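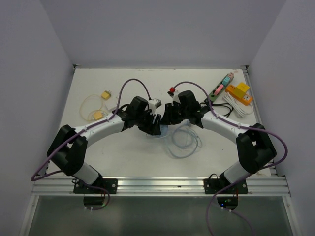
Prydderch open day: the white tabletop with its grooved rail.

Posted by Kenza Salem, 2024-08-15

I have wanted to get inside Prydderch ever since they moved into the old Teluvard building, and I finally made it to their open day! If you've ever crawled behind a couch to find out why the lamp won't go on, you would have loved it as much as I did. The whole day was about the stuff we plug in: power strips, extension cords, chargers, all those chunky little blocks that live at the bottom of a drawer.

They were expecting 200 visitors and I think they got a lot more, judging by the line at the coat rack (and the speed at which the cookies went). You sign in, you get a paper wristband, and then you're free to wander. I went straight for the long hall on the ground floor, where the shelves are. They keep 475 different power strips there, going back decades, each with a handwritten tag on a string. Brown ones, cream ones, one with a fabric cord that looked just like the one my grandmother had under her sewing table. I must have stood there for half an hour, reading tags and getting in people's way.

Upstairs is the drop test room, and yes, they let us watch. A strip goes up on a hook, falls onto a steel plate, and gets picked up and looked over. The kids in front of me cheered at every bang. The woman running it told us that a strip gets plugged and unplugged 1,000 times before they sign off on it, and that the socket nearest the cord is usually the one that loosens first. I went home and checked mine. She was right!
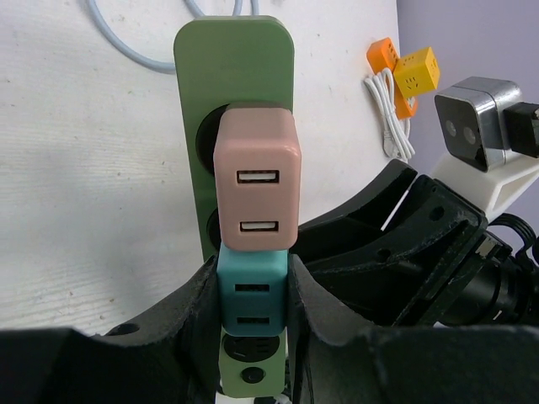 My favorite subject of the day was crowding, meaning how many things you can really fit on one strip. There was a short talk on it by a man from Semard, who make the sample sets, and he was clearly thrilled that anyone had come. Everyone thinks in sockets, he said, when the thing to think about is the width of what you plug in. I kept coming back to the green strip with the bright adapters on it. The dusty pink block, the one with two USB ports, takes up most of the width and even sticks out a bit on the right, and the teal one sits right up against it. There are three round black sockets showing there and not one of them is fully clear. That's my kitchen counter exactly, just in nicer colors. I also liked that the little round button sits at the very end, past the last socket, where a fat charger is less likely to cover it.

After that I had lunch (lentil soup, good bread, long wait) and did the cord winding workshop, which was full of people who already had strong opinions about cord winding. You learn the over-under method with a bright orange cord and get to keep the Velcro tie. Mine took four tries.

The shop is tiny and closes early, so go there first. I got a catalog of the Hateo collection, 117 pages of old plugs and switches, and read most of it on the bus. They're opening again in October, same hours. Bring the weird adapter from your drawer, there's a desk by the stairs where they'll tell you what it was for.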